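Mandale Play Store -- Returned Small Items Check
Room 2, August
Form 888, Rutico small parts set

Fill in one line per point. Write OK, ACTION or N/A, then a comment if there is anything to say. Anything marked ACTION goes on the red shelf until it is signed back in.

TABLE AND WALL

1. Table top wiped down before start
OK. Scuffs and grey smudges remain after wiping. Surface marks only, no lifting.

2. Rear edge of table square to wall
OK.

3. Table does not rock
ACTION. Slight rock at the left front leg. Folded card used for now, new foot asked for from Aksoy.

4. Wall behind table clean, nothing pinned up
OK. Old rota taken down last month, no holes left.

5. Lighting even across the table
OK. Replacement tube still needed for the store cupboard -- not this room.

MAT

6. Blue mat laid flat, long side along the table
OK.

7. Mat free of crumbs, glue and pen
OK. Pen mark on the underside, as noted last time.

8. Spare mat in drawer
ACTION. Drawer empty. The spare went to the front desk and has not come back.

ITEMS

9. Item number matches the box label
OK for all but one. Item 23 was in the box marked for dolls' hats. Moved.

10. Item placed singly on mat for checking
OK. Item 23, small white sandal, toe to the right. 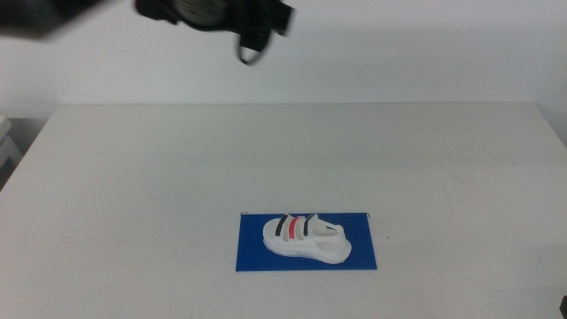

Item 23 on blue mat. Navy, red and navy straps across the middle, white strap towards the toe.

11. Straps attached at both sides
OK. Each one pulled gently by hand. The second navy strap has more give than the other two but holds.

12. Sole whole, no splits or soft spots
OK. Thick sole, edge slightly textured all round. Pressed along the full length.

13. Loop or tab at the toe end secure
OK. White, same as the strap. Check again next round, as this is where the last pair went.

14. Colour coming off on a damp cloth
OK. Nothing on the cloth from the red or the navy.

15. Second of pair present
ACTION. Not in either box. Do not put item 23 out on its own -- hold until the hats box has been emptied and gone through.

16. Cleaned with Provis spray, left to dry
N/A until item 15 is settled.

STORAGE

17. Box lids close fully
OK. One lid is bowed but shuts.

18. Labels readable from the aisle
ACTION. Labels from 700 upwards have faded. Reprint in black.

19. Red shelf cleared of items from the last check
OK. Two toy cups signed back in, one thrown away.

Result: usable with actions. Points 3, 8, 15 and 18 carried to the next sheet.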